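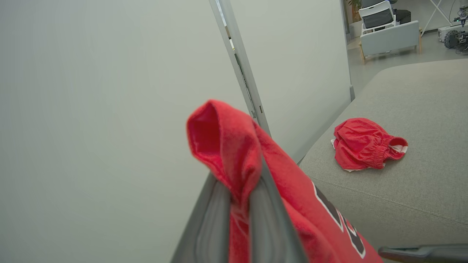
**Telletti shared laundry room: questions we keep getting**

Updated July. If yours isn't here, write to Waqas Satti at the front desk, he reads everything, just not fast.

**When is it open?**
6 am to 10 pm. Last wash has to be IN by 9. Door locks itself at 10 and your stuff stays there till morning.

**How do I pay?**
Laundry card, from the desk. No coins since the Koech machines came in. Minimum top-up is on the card reader. Don't pull the card out before the beep or it charges you and doesn't start.

**It charged me and didn't start.**
See above. Then send your card number, the time and which machine. Refunds go on the card, not cash. Usually 2 working days.

**Can I book a machine?**
Yes, on the Botska board by the door or through the Botska app. Same list, so no need to do both. Max 3 slots a week per apartment. Families with a newborn can ask for more, just ask.

**How late can I be?**
30 minutes. After that the slot is open to whoever is standing there.

**Somebody took my wash out of the machine!**
Allowed if the cycle is done and your slot's over. They should put it in a basket, not on top of the dryer and not on the floor. If it ended up on the floor tell us. 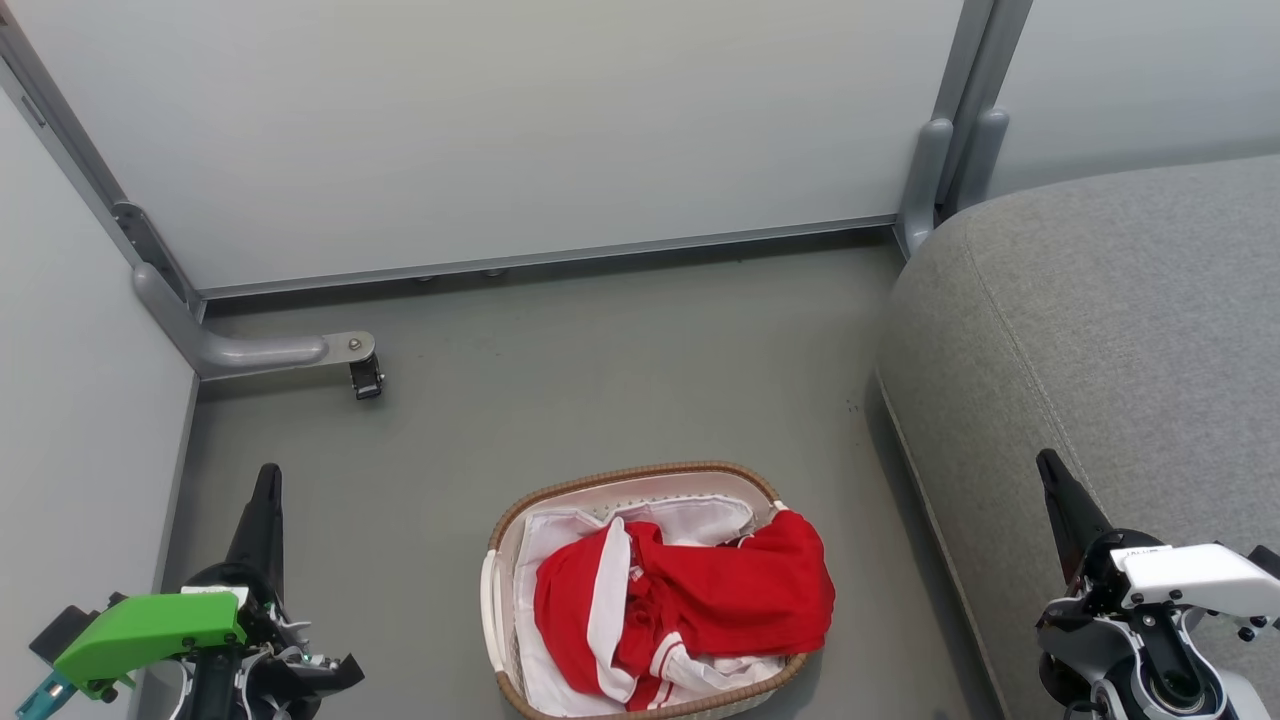 **What about mixed colors?**
Up to you, but we don't pay for pink shirts. Anything new and red, wash alone the first couple times, cold. Team uniforms too. Turn printed numbers inside out, and no high heat in the dryer, they crack and peel.

**Which detergent?**
Any liquid marked HE. Powder clumps in the drawer, please dont. Softener goes in the small compartment only. Pods go in the drum, under the clothes.

**Can I wash a comforter?**
Single, yes, in the big machine at the end. Doubles and up, no. Take those to Trindurura on the corner, they have the huge ones. Show your resident key and ask if they're doing the discount that month.

**Pet beds, rugs, sneakers?**
Pet beds if you shake them out outside first. Rugs with rubber backing no, the rubber comes off in bits and last year's pump repair was $1,573. Sneakers ok in a bag, wash only, air dry.

**The dryer takes forever.**
Clean the lint filter. Before AND after. Still slow, its probably overloaded, half full is plenty.

**Lost sock?**
Box on the windowsill. Emptied end of every month, everything left gets donated.

**Machine is leaking, who do I call?**
Hit stop, then the desk. After hours the number is on the inside of the door. Don't try to open it with water in the drum.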